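Unit 5: Returns and Reverse Logistics in Online Retail

What we cover in this unit

Last unit we followed the parcel from the warehouse to the customer. Now we follow it in the other direction. A returned parcel costs more to handle than an outgoing one, and many small sellers do not plan for this cost at all.

Key terms
Return rate: returned orders divided by delivered orders in the same period.
Restocking time: days between arrival at the warehouse and the moment when the item is again for sale.
Grading: deciding if an item is sold as new, sold at a discount, or written off.

Case: Primik
Primik sells bedding and small furniture online. In February it delivered 200 orders of its new bedside line, and 35 of them came back. Restocking took 11 days, because each parcel waited for grading in one queue. The carrier, Tefera, charged the same fee for a pillow cover as for a boxed shelf — this point was missed when the contract was signed.

Please calculate the return rate before class and bring your result.

Three ways to organize returns
1. Central warehouse. Simple to control, but the transport is long.
2. Drop-off points. The customer brings the parcel to a partner shop, and the carrier collects many parcels in one trip. Hiven works in this manner.

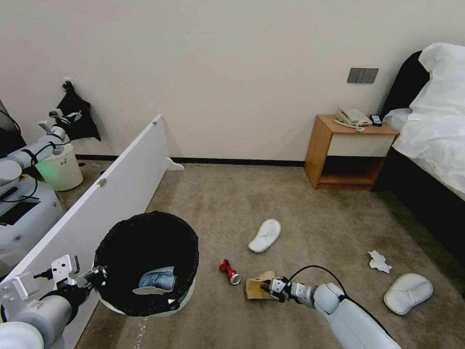
3. Outside specialist. A company such as Trikance receives, grades and resells the goods for a fee per item. The seller loses some control over the resale price.

For discussion
Should Primik ask customers to pay for returns? Consider the effect on first-time buyers separately from regular ones.

Reading: course pack, chapter on carrier contracts. The part about air freight can be skipped.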